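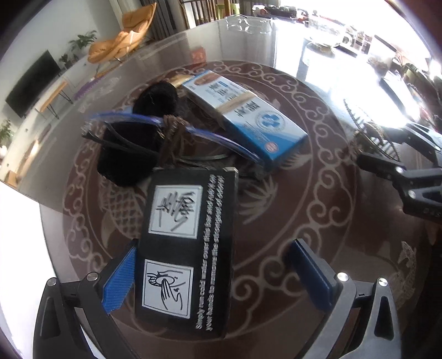 Subject: Re: glass over a tablecloth, and getting stains off your hands
List: Plitel household list
Date: 2018-01-27

Hello all,

Sorry to be slow, I had this half written and then the kettle went and so did the afternoon. Replying in bits underneath, as there were really three questions in there.

> We have just been given a round table with a glass top and I am
> scared of it. Do you put a cloth over the glass or under it? My
> mother always had hers on top and it slid about. I have a printed
> cotton one I'd like to show off but I don't want to be washing it
> every five minutes.

Under! Always under. I went years with mine on top and it was forever creeping towards whoever had the heaviest elbows. Ours is a dark brown cloth with cream swirly clouds going round in a ring and fishes and leaves nearer the middle, and with the glass over it you get to see the whole circle and not a crumb gets on it. I've washed it twice since June and both times it was only because I had the glass off anyway and felt I ought.

Things I wish I'd known when I started:

Iron the cloth and let it go properly cold before the glass goes down. If there's any steam left in it you get a foggy patch underneath, and then you have to lift the whole lot off again, which is a two person job in this house (and two people who are speaking to each other, at that).

If it's a round pattern, get it centred first and only then worry about the hem. I did mine by the hem the first time and the ring was off to one side by a good inch, and I saw it every single breakfast until I gave in and moved it. I now fold the cloth in quarters, press the point with my thumb, and put that on the middle of the table.

Little clear pads. I use the Gakarel ones, the small domed sort, a few under the cloth where the table frame is and then nothing between cloth and glass. Somebody on here swore by putting them on top of the cloth but you can see every one of them, like frogspawn.

> Also what do you clean the glass with? Mine goes smeary.

Hot water with a drop of washing up liquid, then a dry cloth, then another dry cloth. I've tried the sprays. Plastance do a foam one which smells lovely and leaves the glass looking as if a snail has been over it, so that lives under the sink now. I did have a bottle of vinegar and water made up, 500 ml of it, and it worked well enough but the room smelt like a chip shop and my other half complained.

Do the edge as well. Run the cloth round the rim first, before the flat bit, or you drag all the muck from the edge back in over what you've just done.

> Last thing, sorry! I dyed some napkins and my hands are still blue,
> two days on. Is there anything that shifts it or do I just wait?

Oh I do feel for you, I went to a christening once with purple cuticles. If it's proper fabric dye you mostly are waiting, I'm afraid, though sugar and a bit of cooking oil rubbed in well, then soap, takes the worst off. Do it over the sink and not over your nice new table.

What I'd say is look at the packet, all sides of it, before you try anything. I've got a black box sitting on the table here as I type, with a drawing on it of a pair of cupped hands under a drop of water, and up the side in small white print it says something like run cold water over the face and rub on your hands to remove the stubborn colour. Sideways, naturally, so you have to stand there with your head on one shoulder. But cold water, you see, and my instinct is always to go in with the tap as hot as I can bear. I have no idea if hot makes it worse, somebody who did chemistry might tell us. Anyway the moral of it is turn the box round. I've thrown away any number of boxes having read only the front.

While I was at it I had a go at the rest of the table, which collects things the way a windowsill does. There was a blue and white medicine box on there as well, all in Chinese, with a bit of twine round one end. I do like a bit of twine. Elastic bands go brittle and then stick to the cardboard, and if you ever want to keep the box flaps shut in a drawer a loop of twine does it for good and you can use it again. I keep a jam jar of the short ends. Medicines shouldn't really be living on the table anyway so there's a shelf being cleared in the tall cupboard, above the tins, and I'm trying to decide between a basket with a lid and one of the Ren drawers. The Ren ones are 45 cm deep and I think my shelf is a whisker less than that. Has anyone got them in a normal kitchen cupboard, with the door shut?

Oh and for whoever asked before Christmas about the weight of the glass: I got it on the bathroom scales in the end by holding it and taking myself off the answer. The two of us together came to 69 kilos and I am not telling you the rest of the sum. It's heavy enough that you should bend your knees and wear shoes.

To go back to the first question, if your cotton one is pale, do try it under the glass in daylight before you commit. Glass has a bit of green in it, or mine does, and it made my old cream cloth look rather poorly. Dark brown doesn't mind.

Let us know how the hands get on!

Bye for now

--
Plitel household list, message 931
Please trim your quotes when you reply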